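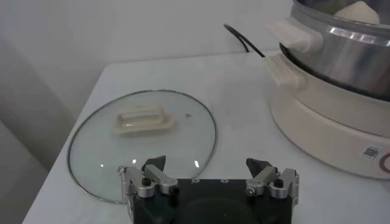
The Javer Small Kitchens project has reached the point where people are cooking in every week of the schedule, and we are delighted with how it's going. Since our last report to Hamico we have moved the steaming lessons out of the shared kitchen at Fureck and onto plain white tables, one cooker to a table. The change suits the compact electric pots very well. There is space to lay the glass lid flat on the table next to the pot while the bun is still inside, and that was our biggest headache in the old kitchen, where lids ended up balanced on the toaster or in the sink (we lost two that way in the winter).

Lessons so far
We have run 41 lessons out of the 66 in the plan. Eight people finished the full beginner course and nine more are partway through it. Most of them live in single rooms with one outlet and no stove, so a course built around one pot makes sense to them right away, and they bring us their own ideas! The egg custard lesson came from a participant and is now a fixed part of the course.

Steamed buns are still the favorite. We buy them frozen from Piątek, plain, and people learn to judge the water, space the buns out and get them onto a plate in one piece. Four to a tray is the number we teach. Set out in a diamond, with one at the back, one at the front and one on each side, they keep clear of the wall of the pot and there's a bit of room to get hold of each one. The lid goes to the left and the big plate to the right, so hands don't have to cross over the steam – a small habit, but it has made the lessons a lot calmer.

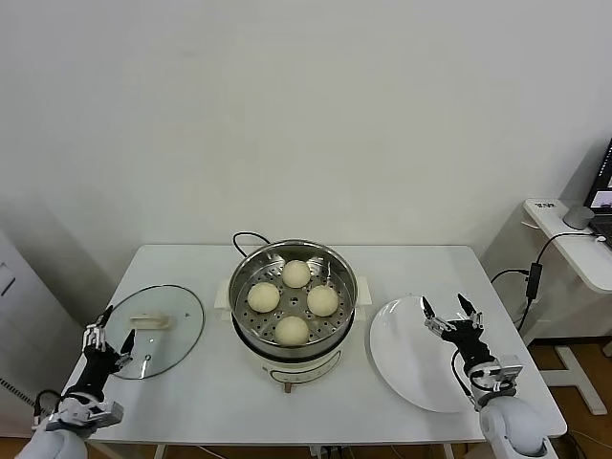

Equipment
All cookers bought with the first payment are in use. We looked at a larger two-tier model and decided against it, as it takes up too much of the table and most participants would have nowhere to keep one at home. The perforated trays clean up well if they are soaked right after the lesson. We would like to order a few spare trays and lids out of the amount set aside for repairs, and will send the quote separately.

Spending
We are within budget on food and slightly over on printing, because the recipe cards had to be redone in larger type. The new cards are much better and people do take them home. No change to the total is requested.

Next steps
In July we start the second half of the course: vegetables, fish in a dish, and rice in the lower pot with something steaming over it. We also plan an open afternoon at Fureck where past participants can cook for their neighbors, and we'd love for someone from Hamico to come and eat with us.

Submitted 10 June 2026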